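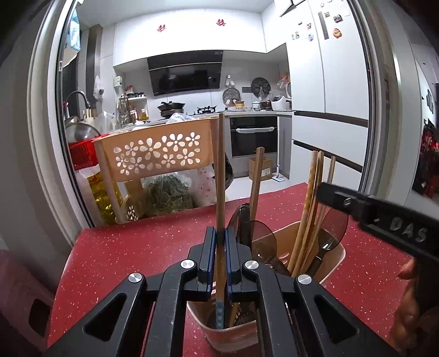
I finally traded in the wagon on Friday. It had 62 payments behind it and a heater that only worked on the highway, so I wasn't sad to see it go.

I went to Allgate, out past the rail yard, because my sister bought there in February and had no complaints. The saleswoman was Asnakech Gashaw. She let me take the car out alone and didn't call me afterward — I called her.

The car is a three-year-old hatchback, gray, one previous owner. They offered $424 less for my wagon than I wanted. I asked twice, and the second time they threw in a set of winter tires, so I signed. Paperwork took longer than the test drive. The finance guy wanted to sell me paint protection and I said no.

Mileage so far is 24 in town. The seat is a little hard and the radio menus are slow. I still need to call the insurance company and move my parking sticker over, and the second key is supposed to come in the mail next week.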